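Svitlana Antoniuk
15 de octubre de 2025

Abro hilo, que llevo semanas prometiéndolo y ya me da vergüenza. Va de software para montar ordenadores con brazos robóticos: percepción, planificación, control y bastante fontanería entre medias. Poneos un café porque me conozco y esto se alarga 🧵

1/ Para quien llegue nuevo por aquí: trabajo en Prastik, que es el nombre que le pusimos a nuestro planificador de tareas de montaje. Le das una lista de piezas y un destino para cada una, y él decide el orden, los agarres y las trayectorias. Dicho así parece que se hace en una tarde. Llevamos bastante más que una tarde, os lo aseguro.

2/ Lo primero que quiero contar es la parte de percepción, que es la que más me ha cambiado la cabeza este mes. Al principio lo fiábamos todo a la cámara fija. Un modelo de la bandeja, un modelo de la caja, registro de nubes de puntos y a correr. Con la bandeja, fenomenal, porque la diseñamos nosotros y sabemos dónde está cada hueco (¡gracias, impresora 3D, por tantas noches de compañía!).

3/ Con la caja, en cambio, sufríamos. Una torre abierta es casi todo chapa, y la chapa devuelve reflejos que al estimador de pose le parecen superficies estupendas. Hubo días en que nos juraba, con una confianza altísima, que la placa base estaba girada 90 grados. Y el planificador, que es muy obediente, se ponía a buscar trayectorias para una placa girada.

4/ La solución fue dejar de pedirle tanto a una sola vista. Ahora la cámara fija da una pose gruesa de la caja y la cámara de muñeca la refina ya desde cerca, mirando el zócalo del procesador y las ranuras de memoria. Son rasgos con mucha geometría recta y mucho contraste, una delicia para alinear bordes.

5/ El módulo que junta las dos estimaciones se llama Sudska. Es un grafo de factores bastante modesto: cada observación entra con su covarianza, y las que no cuadran con las demás pierden peso poco a poco. Nada que no venga en los libros, pero hay que sentarse a ajustar las covarianzas con cariño y eso no lo trae hecho ningún libro que yo tenga.

6/ Un consejo de amiga: guardad las poses rechazadas. Nosotros las tirábamos. Cuando empezamos a registrarlas vimos que casi todas venían de la misma esquina de la caja, la de la rejilla de ventilación, que con tanto agujerito repetido engaña al emparejador. Pusimos una máscara en esa zona y se acabaron los saltos.

7/ Vamos con la planificación. El espacio libre dentro de una torre es ridículo. Tienes cables, la gráfica, la jaula de discos, y encima las propias pinzas, que son más anchas de lo que una cree cuando las dibuja en el simulador. El planificador por muestreo, con 2000 iteraciones, encontraba camino para la memoria unas veces sí y otras no, y a mí eso de «unas veces sí» me quita el sueño.

8/ Lo que mejor nos ha funcionado es partir la trayectoria. Hasta la boca de la caja, muestreo normal. De ahí hacia dentro, un corredor recto, perpendicular a la placa, calculado desde el destino hacia fuera. O sea, se planifica al revés: partimos de la pieza colocada y la «sacamos». Luego se invierte y listo. Lo propuso un compañero en una servilleta y la servilleta sigue pegada en mi monitor.

9/ Los cables son capítulo aparte. No los modelamos como cables, no me riñáis. Para el planificador son volúmenes prohibidos, bloques gordotes que envuelven el mazo con margen. Se pierde sitio, claro. A cambio las consultas de colisión son rapidísimas y puedo comer a una hora decente.

10/ Control. Para insertar un módulo de memoria la posición sola no basta, hay que sentir lo que pasa. Usamos un control de impedancia con la rigidez baja en el plano de la placa y más alta en la dirección de inserción. La pieza se apoya, busca la ranura con una espiral pequeñita y solo entonces se permite empujar. El límite de fuerza está en 70 newtons y si llega ahí, retira y avisa.

11/ La espiral, por cierto, la tuvimos mal muchísimo tiempo. Giraba bien, pero en el sistema de coordenadas de la muñeca en lugar del de la ranura, así que con la pinza inclinada buscaba en un plano torcido. Era una sola transformación. Encontrarla me costó una tarde entera y dos infusiones.

12/ Y con los brazos compartiendo mesa hay que repartir turnos. El coordinador se llama Bagheri y es, en el fondo, un gestor de reservas: cada brazo pide un trozo de espacio durante un intervalo y, si está ocupado, espera en una postura segura. Probamos cosas más listas y las depuraba fatal. Las reservas las puedo leer en un log y entender qué ha pasado, y a estas alturas valoro eso más que ganar unos segundos.

13/ Os dejo dos vistas del puesto, la de la cámara fija y la de muñeca, para que pongáis cara a todo este rollo:

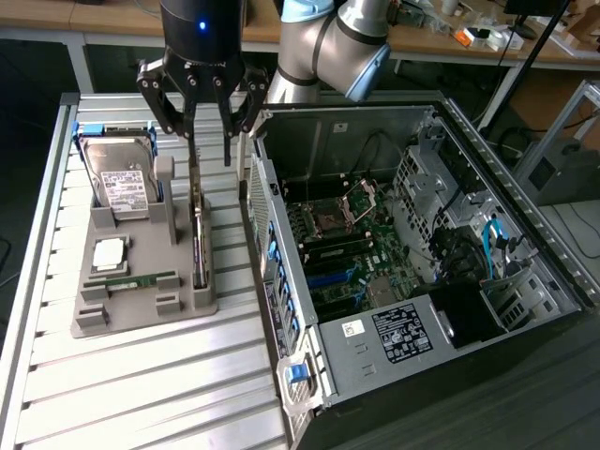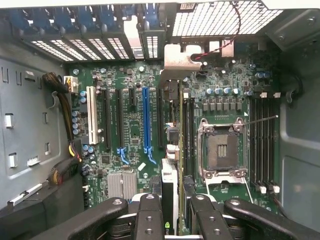 Fotos: Svitlana Antoniuk / Prastik

14/ En la de la cámara fija fijaos en la bandeja gris: disco duro, procesador y memorias, cada cosa en su hueco. En la de muñeca se ve el zócalo vacío con el marco metálico, que es la referencia favorita de Sudska, y también lo cerquísima que queda la gráfica de los dedos de la pinza. De ahí mi obsesión con el corredor recto del punto 8.

15/ Herramientas, que siempre me preguntáis. Para revisar ejecuciones usamos Prurix, nuestro visor de registros. Sincroniza imágenes, fuerzas, poses y decisiones del planificador en una sola línea de tiempo. Lo empecé como un script para mí y ahora guarda los últimos 24 días de ejecuciones y medio equipo me pide botones.

16/ El botón que más quiero es el de «repetir desde aquí»: eliges un instante y se vuelve a lanzar el planificador con el estado exacto que tenía entonces, semilla aleatoria incluida. Si vais a montar algo parecido, guardad la semilla desde el primer día. Yo no lo hice y todavía me acuerdo.

17/ Pendiente para lo que queda de octubre: que la recuperación de fallos no vuelva siempre al principio, que eso es muy de robot cabezota. Si la memoria no entra, quiero que pruebe otro agarre antes de devolverla a la bandeja. Tengo un árbol de comportamiento a medias que ya da un poco de miedo imprimir.

18/ Si alguien trabaja con piezas brillantes y ha conseguido buenas covarianzas sin ajustarlas a mano, que me escriba, por favor, que invito yo al café. Y si queréis otro hilo solo sobre la calibración de la cámara de muñeca, decídmelo en respuestas y me pongo con él. Gracias por llegar hasta aquí, ¡un abrazo enorme! 💙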